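Workshop Notes > Robots > Teaching by Hand

Last updated: 2018-10-10

I have been meaning to write this one up since January, when I first got talked into spending my evenings teaching a robot to tidy a room, and every time I sat down to do it I ended up writing about something else. So bear with me if I wander a little.

The short version is that the robot at Rindton doesn't learn from a list of instructions. Somebody has to do the chore first, over and over, and the arms learn from the recordings. I thought I would be good at this. I have pushed in a great many chairs in my life and I have raised two children who never once did it without being asked, so I felt I had the experience.

My first evening was humbling. We started with Jangate, the remote control setup, where you sit at a desk and move a pair of small arms and the big arms across the room copy you. It is a lovely thing to watch when somebody skilled is doing it. When I did it, the arms drifted past the thing I wanted, came back, drifted past it again, and then sat there while I worked out which way was left. I made 5 recordings in an hour and Kaede Hattori, very kindly, kept 2 of them. (She told me her own first evening was worse, and I have chosen to believe her.)

What changed things for me was moving over to the hand-held grippers. With those there is no big arm in the way at all - you hold one in each hand, you walk up to the job and you do it, and the robot gets the recording later. You feel the weight of things again. If a chair sticks on its casters, you know it right away through your wrists, and you lean a bit, the way you would at home. My count went from 5 an hour to 40, and on one very good evening, with a lot of tea in me, I got to 60!

It isn't quite the same as using your hands, though. You have two stiff fingers where you used to have ten clever ones, and you have to keep reminding yourself that the robot won't have anything better. No nudging with your hip. No hooking a foot around the base of the chair, which I did for the whole of my second evening without noticing, so that every one of those recordings had to be thrown out. I was so cross with myself. Kaede just wrote "feet" on a sticky note and put it where I'd see it.

The other thing I had to learn was to slow down, and then to not slow down too much. If you rush, the fingers close before they're properly around the thing. If you creep, the robot learns to creep, and then you have a machine that takes all afternoon to approach a chair like it's a sleeping cat. I hum while I work now, always the same tune, and it keeps me steady. I start each run from a slightly different spot too, a step to the left, a step back, so it doesn't end up knowing only one way in.

Chairs are still my favorite. They swivel when you don't want them to, and the curved backs give you very little to get hold of, so you need both grippers and a bit of patience. 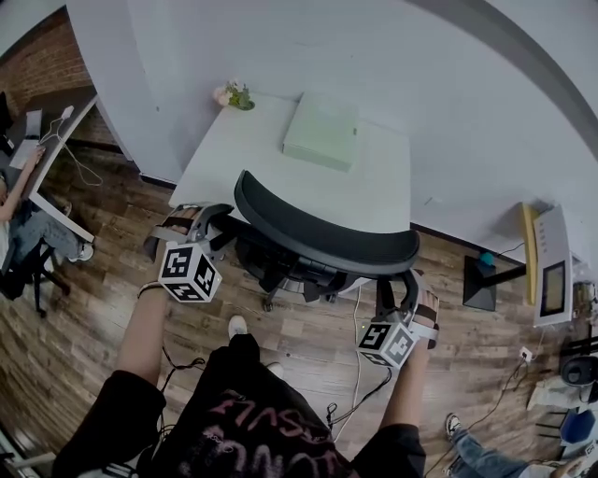

Flultudlow wrote in the comments on my last post that I should try doing a few runs badly on purpose, missing the grip and then recovering, so the robot sees what to do when things go wrong. I'd never thought of that. I asked Kaede and she said yes, please, as many as I liked, but to label them clearly, so I've set aside next week's first session for being clumsy. I expect to be very good at it.

After that we start on drawers, and I'm told the handles are awful.

Filed under: Robots, Learning by Showing, Evenings Well Spent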